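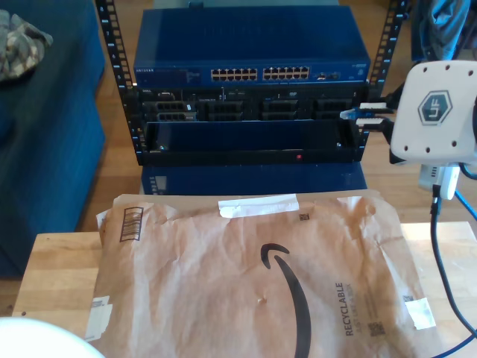

The practice rack: Netgear switch on top, Dell server under it.

Notes on the patching task, mostly so whoever takes over my part in September has something to read. Our club entry is called Puvix. The Zalgate student round has one manipulation task this year: pick up a loose Ethernet cable and seat it in a given switch port. Scoring is per insertion, with a 3 minute limit on each attempt and a penalty for pushing the plug against the faceplate.

The geometry is not hard. An RJ45 plug fits one way up and the port tells you which. What makes the task slow is everything before the port. The cable holds a bend from however it was last coiled, so a plug lying on a flat surface rarely lies square to it. Grip it a few degrees off and the latch tab ends up under one finger, and from there the insertion fails every time.

Benjamín Pereyra wrote the first grasp planner. It looked for the clear plastic body of the plug, which is the worst part to look for. Clear plastic takes on the color of whatever is under it. We now segment the blue jacket, follow it to where it ends, and place the grasp a fixed 12 mm back from the tip. Dull, but it holds up on cluttered backgrounds.

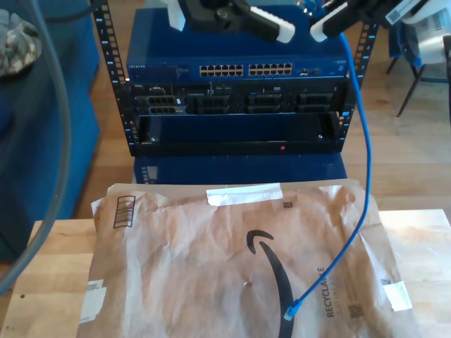
We logged 1675 attempts over the term, counting the ones we aborted. I sorted the failures by stage. Roughly 300 were bad grasps, and most of those came from the old planner. The rest split between approach errors and cable drag. Drag is the one I would work on next. When the free end of the cable catches on something, the plug rotates in the fingers between pickup and port, and the wrist has no idea.

Two things helped. Lifting straight up before any sideways motion was one. The other was a second look at the plug just before insertion -- it costs time, but we were well inside the limit anyway.
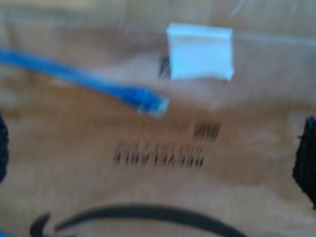 Motion blur is still an open item. The wrist view is only useful once the arm has settled, and the Nestar build of our code grabs a frame as soon as the controller reports the move as done. Those are different moments. Adding a fixed wait works and is ugly. Huenchumán, the branch I have been keeping on the side, compares consecutive frames and waits until they agree. It needs more runs before it gets merged.

Config files and the failure log are in the club repo under the task name. Read the log before changing the grasp offset.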